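Unit 6: Failure during battery removal

Read before the lab session. Bring your fault sheet from Unit 5.

6.1 Background

The task comes from the Bilura bench at Skodside, where small household devices are opened and their batteries taken out before the plastic goes on to shredding. One arm holds the device by the lower body. The lid comes off, and a screwdriver tip is used to lift the cells. It looks like a simple job and most of the time it is. Out of 1576 attempts logged up to June, 78 ended in a stop, and those stops are the subject of this unit.

6.2 The grip

The gripper closes to a force limit, then reports "held." That signal means the fingers met resistance. It says nothing about where on the part they met it, or what the part will do when it is pushed from above.

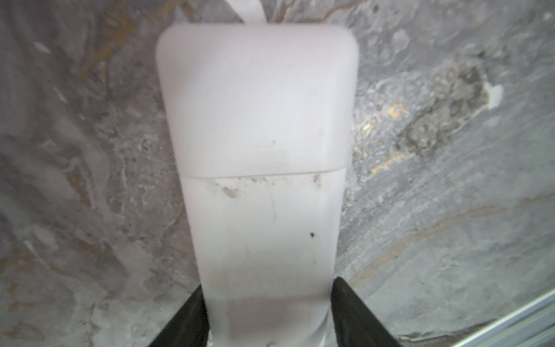
A casing that tapers toward the bottom gives the fingers less to hold the lower they sit. Under a side load it can tip between the pads with no change in finger width, so the width sensor stays quiet. In the Skodside log this was first written up as a vision error. The camera was recalibrated twice before anyone compared the wrist torque trace with the timing of the pry move.

6.3 The pry move

The controller on this cell, a Tristasico unit, allows the same downward force for every step unless the program sets a lower one. The pry step had no limit of its own. When the tip caught on a cell and did not slide under it, the force kept rising until the casing turned. In the worst case the tip skipped and scored the wrapper of a battery.

A scored wrapper is a safety matter even on a small cell. The metal can under it is live, and a steel shaft lying across two cells can short them. The rule on the bench is that a cell with a damaged wrapper goes into the sand tray and the run ends there. Do not restart from the next step — start again from an empty gripper.

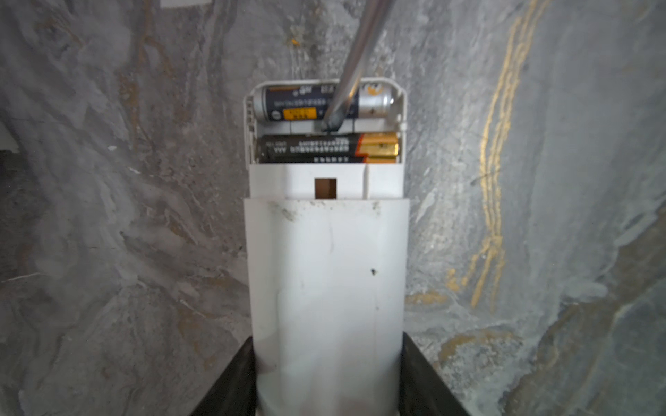

Viklund disagrees with part of this. The force limit was a symptom, Viklund wrote in the review, and the real fault was letting a pry step begin on a "held" signal that had not been checked with a tug test. Lowering the limit would cut the damage but leave the bad grips in place, and they would show up again at some other step.

The bench made both changes. The tug test adds a short pull before each pry, and the pry step now has its own limit. Results after the changes are not in the log you were given.

6.4 For the lab

Work in pairs. Plot the torque trace for one stop and mark the point where the casing starts to turn. The trace is sampled at 1000 readings a second, so thin it before plotting. Then write half a page on which change you would have made first — and what you would have measured to check it.

Keep your hands out of the cell while the arm is powered, including when it is paused.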